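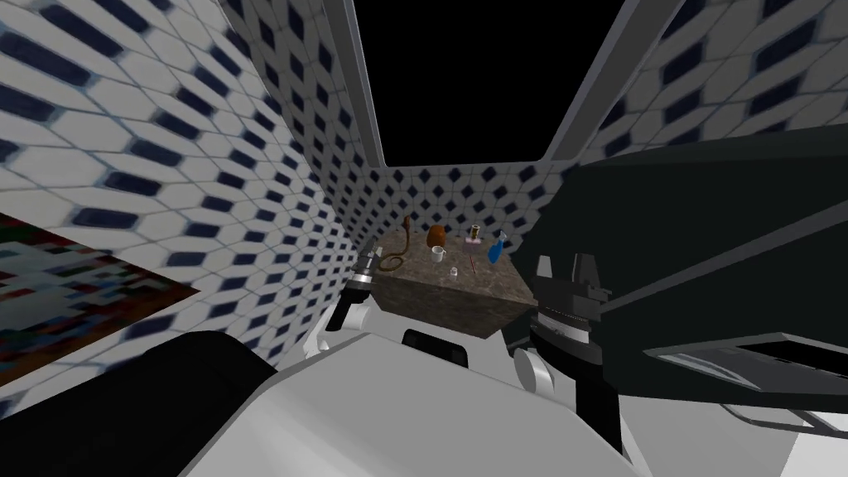

*Ottilie Hollenstein*

Notes for the Cendton talk, Friday, August 16, 2019. Thirty minutes including questions, so talk slower than last time and drop the pricing table if they start late.

**Opening**

Hi everybody, thanks for coming in out of the heat. I've spent the summer with Wilent, the simulation kit from Trostgate, and I want to tell you what it's like to live with. I paid for my own license (well, my department did) and Trostgate hasn't seen these notes.

Quick show of hands: who has a two-armed robot in the building? And who gets to use it whenever they want? (Wait for the laugh. It came in the rehearsal, so leave room.)

That second question is why I went shopping. Our arms are booked solid, and I wanted somewhere to try out reaching and grasping ideas at my own desk with a coffee.

**What you get**

- the simulator itself
- a two-arm robot model with a white torso, ready to load
- a library of 178 household props
- a room builder, which I love more than I expected to!

The room you're looking at is one of mine. White tile with navy diamonds, a marble block at the back, no ceiling, black sky. I left the ceiling off on purpose, it makes it much easier to drop an outside viewpoint in. The props came straight out of the library: the hose, the orange jar, the cups, the little brass-topped stand, the blue spray bottle. I dragged them on and nudged them until I was happy. It took an afternoon, and most of that was me being fussy.

Point at the clear glass cup near the front of the block. Ask who in the back row can find it. It's barely there against the marble, and I put it in for exactly that reason. If your vision code only likes bright blue bottles, you want to learn that at your desk.

**The parts I like**

The marble and tile are busy, and busy is good. Half the simulators I've tried give you gray boxes on a gray floor, and then everyone acts surprised when the real kitchen doesn't cooperate.

I also like that you can look from anywhere. I keep one view up by the torso and another down close behind a gripper, and flip between them all day long. The close one is where I catch my mistakes. From up high a reach can look lovely, and then you drop down to the fingers and find out how wide the gap really is and what's hanging over it.

And the props go way beyond dishes. There's an animal shelf! Struan Shearer, who shares my office, found the snake in there before I'd even finished the walls, and of course it had to go in. I'll say this for it, the scales are gorgeous. Somebody at Trostgate cared a lot about that snake.

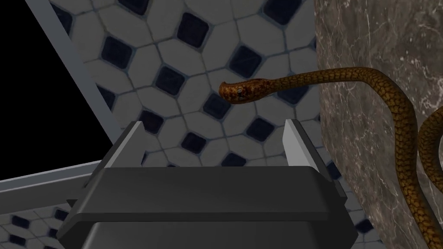
Long, curvy shapes turn out to be a decent workout for planning too. A jar is a jar from every side. Something that bends around and leaves your view and comes back in again gives the planner a lot more to chew on, and I've started adding one to every room I build — hoses count.

**The parts I don't**

Okay, grumbles. Don't rush this section, people came for it.

Loading is slow. My room takes roughly two minutes to open on my laptop, and I open it a lot.

Textures stretch. Look back at the picture on the left wall of the first slide, it's a blurry patchwork. Same with the tiles on that side, they smear as they get near the edge. I'd like sharper art for the money.

The manual is thin on grippers. There's one page on swapping them and it stops just when it gets interesting. I ended up asking on the user forum, where a person called Yeo answered me twice in one evening. Thank you, Yeo, if you're here.

**Would I renew?**

Yes, for another year. Ours runs out in October and I've already put the form in. If you only ever pick up one kind of box from one kind of belt, save your money. If your robot has to work in rooms where people live, try the trial version and build something ugly and crowded in it.

Questions. Repeat each one into the mic, they complained about that in the spring. If it goes quiet, ask Struan about the animal shelf.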